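Clullach Two-Tier Steaming Set
Guide for set-up and use

Section 4: Preparing the steamer and the table

4.1 Before the first use

The baskets and the lid are made of natural bamboo with plastic bands. Bamboo is not the same from one piece to the next. Small dark marks, grain lines and strips of a lighter or darker tone are normal and are not a reason for return.

A new basket has a smell of dry grass. The smell becomes weaker after the first steaming without food, which is explained in 4.5.

1. Take all the parts out of the box and remove the cardboard rings and the paper band.
2. Pass a dry cloth over the slats from top to bottom, inside and outside.
3. Look for loose ends in the woven parts. A loose end shorter than a fingernail may be cut with scissors. Please do not pull it.
4. Rinse both baskets and the lid in warm water. Use no soap this time.
5. Stand the parts on their side on a towel until the drops are gone.

Note: The liners must stay in their bag until you need them. If they take humidity from the kitchen they will stick one to another.

4.2 Choosing the place

The set needs a flat and firm table which can tolerate steam. If your table is varnished wood, place a heat-proof mat below the electric pot. On a glossy table, wipe the surface first, for on small crumbs the pot can stand unevenly.

Keep the pot away from the wall and do not put it under a shelf. The steam goes up strongly when a basket is lifted, and after some months it can damage the paint or the wood above.

1. Put the pot at the back of the table, with the control panel turned to you.
2. Lead the cable behind the pot. It must not hang over the front of the table.
3. Put the baskets and the lid in front or at the side, where you can fill them without passing your arm above the pot.
4. Put the bowls and the rack at the other side.

CAUTION: Do not let children sit at the side of the table where the cable is.

If you are left-handed you may change the sides in steps 3 and 4. The position of the pot remains the same.

4.3 The parts and how they fit

Both baskets have the same width, and either can be the lower one. The weight of the food decides: dumplings with much filling, potatoes and whole fish go in the lower basket; leaves, small buns and sliced carrots go in the upper one.

Each basket has a band at the top and a band at the bottom. The bottom band of the upper basket must rest on the top band of the lower basket over the full circle. Turn the upper basket a little to the left and to the right with two hands. When it sits correctly it turns evenly and does not rock.

The lid closes whichever basket is on top. It should never be put between two baskets.

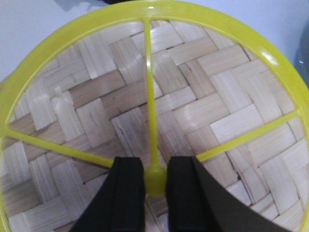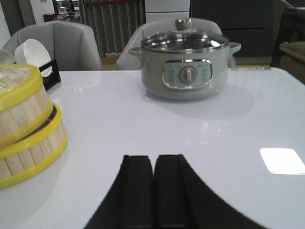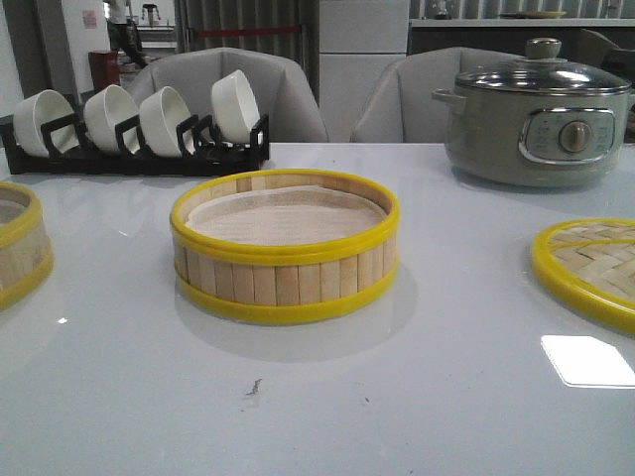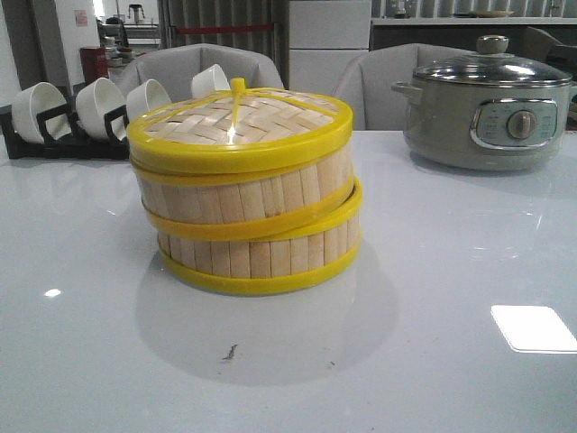

Second picture: two tiers closed with the lid, at the left of the pot. Third picture: basket with liner, bowls in the rack. Fourth picture: upper basket not seated on the lower one; correct this before steaming.

When the upper basket is tilted, lift it completely and put it down again. If you push it sideways while it is loaded, the slats of the lower basket can be scratched and the food slides to one side.

4.4 Placing the liner

The liner keeps soft food from sticking in the weave. We recommend the Fleler round liner. Baking paper from the shop can also be used if you cut it to a circle and make holes with a fork.

1. Put one liner in the bottom of each basket that will hold food.
2. Press it flat with your fingers, starting in the middle and going to the outside. Some folds are allowed.
3. See that the paper does not climb over the top band. Paper between the bands makes a gap where the steam escapes.
4. Place the food with a finger's width between the pieces. Buns need more, as they grow.

Use each liner only once. For vegetables cut in large pieces you may leave the liner out and put a cabbage leaf instead.

Note: Without food on it, a dry liner can be lifted by the steam. When you steam an empty basket, do not put a liner.

4.5 First steaming without food

Do this one time with a new set, and again if the set was not used during a whole season.

1. Remove the glass lid of the pot. Hold it by the knob and put it on a cloth.
2. Pour 690 ml of cold water in the pot.
3. Put the steaming ring (in the small box, see Section 2) on the edge of the pot.
4. Put the lower basket on the ring, then the upper basket, then the bamboo lid.
5. Connect the plug and choose STEAM on the panel of the pot.
6. Let it work for 25 minutes.
7. Switch off, disconnect the plug and wait until no more steam comes.
8. Take away the lid first, opening it on the side which is far from your face.
9. Pour away the water. It can be light brown, which is the colour of the bamboo and has no danger.

CAUTION: The plastic bands become hot like the rest. Use gloves or two folded cloths for every part.

CAUTION: Do not use the glass lid of the pot over the baskets. It does not have the correct width and the water that collects in it falls on the food.

4.6 Steaming with food

The steps are the same as in 4.5, with liners and food in the baskets. Fill the baskets on the table and carry them to the pot one after the other. Do not carry both together if the upper one is full.

Start with hot water if you are in a hurry. If you cook longer than the time given in 4.5, stop and add 100 ml of hot water through the opening in the ring. Cold water will interrupt the steam, and buns may fall flat.

Change the baskets in the middle of the cooking time when both contain the same food. The lower one receives more heat.

Prepare the bowls before you open the steamer. Bowls in the rack should stand on their edge, each between two dividers, and all should face the same direction. You can then take them with one hand. Large bowls go to the end of the rack, small bowls may go anywhere.

4.7 Taking the set from the pot

1. Switch off the pot and disconnect the plug.
2. Put a dry cloth or a plate on the table for each basket.
3. Lift the bamboo lid and turn it so that the drops go back in the pot.
4. Put the lid flat on the table, woven side up.
5. Lift the upper basket straight up and put it on its cloth.
6. Do the same with the lower basket.

You may serve directly from the baskets. Put a plate under each one, for the weave lets water pass.

4.8 Cleaning and drying

1. Throw away the liners.
2. Wash the baskets and the lid with hot water and a soft brush. Brush in the direction of the strips.
3. If there is grease, use a small quantity of mild soap and rinse twice.
4. Clean between the plastic ribs and the bamboo with an old toothbrush. Dough likes to stay in this place.
5. Shake the parts above the sink.
6. Stand them on their side in a place with moving air for 48 hours before you close them in a cupboard.
7. Wipe the table. Dark bits which remain on it should be removed with a wet cloth before they dry.

CAUTION: Do not put bamboo parts in the dishwasher, in the oven or on a radiator. The slats become dry too fast and come out of the bands.

Do not store the baskets in a plastic bag. If grey spots appear, brush them with water and white vinegar in equal parts, rinse, and steam the set empty as in 4.5. If the spots return, the basket should not be used for food any more.

4.9 Small problems

Steam comes out between the two baskets: the upper basket is not seated, or the liner is between the bands. See 4.3 and 4.4.

The food on one side is raw: the table is not level, or the pieces were put too near one another.

The lid rocks: look if a piece of food stands higher than the top band. Use less food or put it in the other basket.

A slat is loose: stop using this basket. Single baskets and lids may be ordered from the service desk in Ratthorpe. Please say which part you need and write the letters which are pressed under the bottom band.

The pot does not heat: see the separate booklet of the Collado electric pot. Our service desk cannot repair the pot.

Continue with Section 5, Cooking times.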